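# How Do You Teach a Robot to Tidy a Table?

Birkville Young Explorers, October 11, 2020

Pick up a pencil. Go on, grab the nearest one!

Did you think about it? Did you tell your thumb how far to move, or decide how hard to squeeze? Probably not. Your eyes found the pencil, your hand went out, and your fingers closed. You've been picking things up since you were a baby, and you've had so much practice that the thinking part has gone quiet.

A robot arm hasn't had any practice at all. The first time it's switched on it doesn't know what a pencil is, where the table is, or that cups have an open end and a closed end. So somebody has to teach it, and one of the best ways to do that is a way you already know from learning to tie your shoes. You show it.

## The old way: writing everything down

For a long time, people told robot arms what to do with lists of instructions. Move forward this far. Turn this much. Close. Lift. Turn back. Open.

That works really well in a car factory, where the same part comes down the line in the same spot, over and over. The robot can practically work with its eyes shut (and many of those robots don't have any eyes to shut).

Now think about your desk. Is your eraser in the same spot it was in yesterday? Is it even the same way up? If a robot only knows "go to this spot and close your fingers," and the eraser has rolled a thumb's width to the left, the robot will go to the spot, close its fingers very carefully on nothing, and carry that nothing over to the box. Then it will let go of it, right on time.

You could write more instructions. What if it rolled left? What if it rolled right? What if there's a ruler on top? You'd be writing until you were a grandparent.

## The new way: watch me do it

Showing is different. You do the job *with the robot's own arm*, and a computer remembers everything while you do it. There are two main ways to go about this.

### Holding its hand

The first way is to take hold of the robot arm and move it yourself. The motors go soft so that you can push the arm around, the way a grown-up might hold your hand around a paintbrush. You guide it down to the block, you close the gripper, you guide it to the box, you open the gripper. All the while, the computer is writing down how bent every joint is.

This is lovely and simple. The trouble is that *your* arms are in the way. If the robot has a camera looking at the table, then the camera sees a big sweater sleeve in the middle of everything. And when the robot has 2 arms, you run out of hands pretty fast, especially if the arms are heavy.

### Driving it from somewhere else

The second way has a long name: **teleoperation**. "Tele" means "far away," the same as in *telephone* and *television*. "Operation" just means working something. So teleoperation is working something from far away – even if "far away" is only the other side of the table!

Some people do it with a game controller. Some wear goggles and hold a stick in each hand. And some use a second set of arms, which is my favorite. The arms you hold are called the **leaders**, and the arms that do the work are called the **followers**. Bend the leader's elbow and the follower's elbow bends. Squeeze the leader's handle and the follower's gripper squeezes too. It's like having a very obedient shadow.

The first time you try it, it feels strange. You can't feel the thing you're holding! Your hand is squeezing a plastic handle, and somewhere else a gripper is squeezing a marker, and you have to use your eyes to tell if it's squeezed enough. New drivers knock things over a lot. After a while your brain gets used to it and you stop thinking "leader, follower, leader, follower" and just think "get the marker."

## What is the computer remembering?

Each time you do the whole job from start to finish, that's called a **demonstration**, or a demo for short. While you're doing a demo, the computer saves two kinds of things.

**What the robot saw.** Cameras take picture after picture, many every second, like a flip book. Some cameras stand still and look at the whole table. On some robots a little camera rides along near the gripper to get a close look.

**What the robot did.** Every joint has a number that says how bent it is, and the gripper has a number that says how open it is. All of those get saved right alongside the pictures.

Put them together and you have a giant set of pairs. *When the table looked like this, the arm did that.* A learning program goes through all those pairs, again and again, looking for patterns. It tries to guess what you did next, checks its guess, and fixes itself a little. Then it guesses again. It's the same sort of thing you do with flash cards, only the program never asks for a snack.

## One time isn't enough

Say you show the robot how to put one marker in one box, one time. Has it learned to tidy up?

Nope! It might have learned "move to the middle and close." It might have learned that markers are always green. It can't tell which parts of what you did were important and which parts just happened to be that way.

So you need lots of demos, and you need them to be different from each other. Turn the marker around. Move the box over a bit. Put something else next to it. Use things that are tall, short, shiny, and dull. Change the lights, even.

Our club has been following a project called Privine, at the Skulthorpe workshop, where the job is clearing small objects off a table. Their first goal was 500 demos. In August they counted up and found they had 526 – hooray! – but then came the boring part, which is watching them all back. Some had stopped halfway. In some the driver had bumped the table, or dropped something and reached in to fix it. When they'd finished sorting, 312 of them were good enough to teach with.

Doesn't that seem like a lot to lose? It did to us too. But a robot copies *everything*. If your demos have a funny wiggle in them every time you reach the box, the robot will wiggle. If you wait a long time before each grab because you're nervous, the robot will wait a long time too, just hanging there in the air. It doesn't know you were nervous. It thinks hanging there is part of the job.

## Good mistakes

There's one sort of mistake that teachers like to keep. Imagine you reach for something and your gripper lands a little too far to the right. You notice, you back up, you move over, and you get it. That's a really useful demo! It shows the robot how to get out of trouble.

A robot that has only ever seen perfect grabs has no idea what to do when a grab isn't perfect. It's a bit like learning to ride a bike from someone who has never wobbled.

## Two arms, one job

If one arm is tricky, why would anybody want a pair? Try this. Unscrew a bottle cap using only one hand. Now butter some toast with one hand. Now put on a sock!

So many everyday jobs need one hand to hold and one hand to work. Even when they don't, two arms can reach more of the table, and one can be waiting at the next thing while the other drops something off. The arms have to learn to share the space, though. They can't see each other the way friends on a playground can, unless a camera sees them both, and two arms that reach for the same spot will bonk. Drivers learn to keep one arm parked out of the way until it's needed. And because they do that in the demos, the robot picks up the same good manners.

## Try it yourself: be the robot

You'll need a friend, a box, a scarf for a blindfold, and some small things that won't break.

1. Put the box and the small things on a table.
2. One of you is the robot. Robots wear the blindfold and hold one hand out, with finger and thumb as the gripper.
3. The other one is the driver. First try driving with *words only*. "Left. More. Stop. Down. Close."
4. Put everything back and try again. This time the driver gently holds the robot's wrist and moves it. The robot closes or opens when the driver taps once.
5. Swap places.

Which way was faster? Which way had more giggling? Most people find that talking somebody's hand into exactly the right place is really hard, and guiding it is much easier. That's the whole reason for teaching by showing.

When you've got the hang of it, take off the blindfold and play the Hirano game (we named it after the street our clubhouse is on). The driver does the job three times with everything in new places each time, without saying a word. Then the robot has to guess the rule. Was it "put everything in the box"? Or "only the round ones"? Or "the small ones first"? Guessing a rule from a few examples is just what a learning program has to do.

## Words to keep

**Gripper** – the robot's hand. Lots of them have only two fingers.

**Joint** – a place where the arm bends or turns, like your elbow.

**Demonstration** – doing the whole job once so that the robot can learn from it.

**Leader and follower** – the arm you move, and the arm that copies.

**Teleoperation** – working a robot from a distance.

## What happens when you let go?

After all the demos comes the exciting part. The driver lets go of the controls, the learning program takes over, and the arms have to do the job on their own. The first tries are usually clumsy. An arm might reach for a thing and stop just short, or grab it beautifully and then forget where the box is. So it's back to the controls for more demos, with extra practice on whatever went wrong.

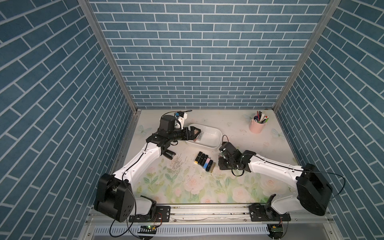
Small things are some of the hardest to practice with. A gripper that comes down a tiny bit off can knock one over, and if its neighbors are close by, they can go too! Drivers learn to come in slowly, get the fingers lined up on both sides, and close them only when they're sure. Then it's up, over to the box, open, and back for the next one.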